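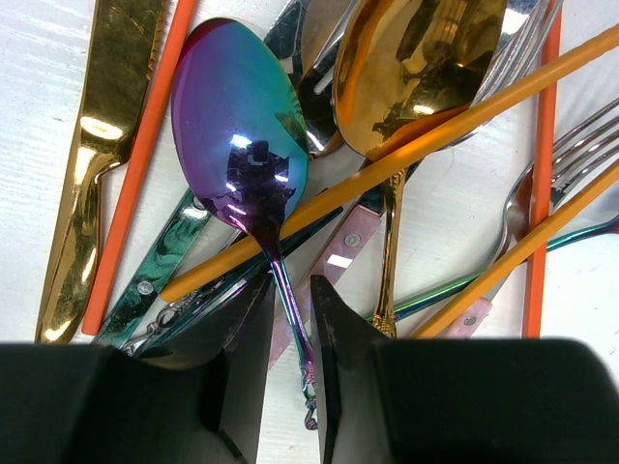

Section 4: Sorting the cutlery into your Gikeo drawer tray

By now the tray should be sitting flat in the drawer (go back to section 3 if it still rocks). I do this next bit on the table, with everything tipped out in one heap, and I'd urge you to do the same – picking things out of the old drawer one at a time takes forever!

1. Pull out the knives first. My gold one goes in the long left-hand slot, blade pointing to the back of the drawer.

2. Spoons next. I keep the gold and the rainbow ones in separate slots, but only because I like opening the drawer and seeing all that purple and teal together. Mix them if you like.

3. Lay every spoon bowl to the back, with the fancy end of the handle towards you. The scrolly tips are easy to grab that way.

4. Pair up your chopsticks before they go in. Mine are orange and I put them in the narrow side channel, thin ends all facing the same way.

5. Slide the divider along until it clicks. There should be 2 mm of play, no more.

Note: the side channel is 44 mm wide and the tray is 90 mm deep at the back, so serving spoons will probably want a different drawer. Kavitha Lobo wrote in to say she turns hers sideways across the front – I tried it and the drawer stuck, but hers is a Hafstein unit and may have more room.

Caution: dry everything properly before it goes in, especially anything with a coloured or gold finish. Don't use scouring pads on those either, a soft cloth and a drop of washing-up liquid will do.

Caution: don't press the Stikix pads down until you're happy with the layout. They don't like being peeled off and used again.

Labels are in section 5.

Tove Brøndum, Tovedora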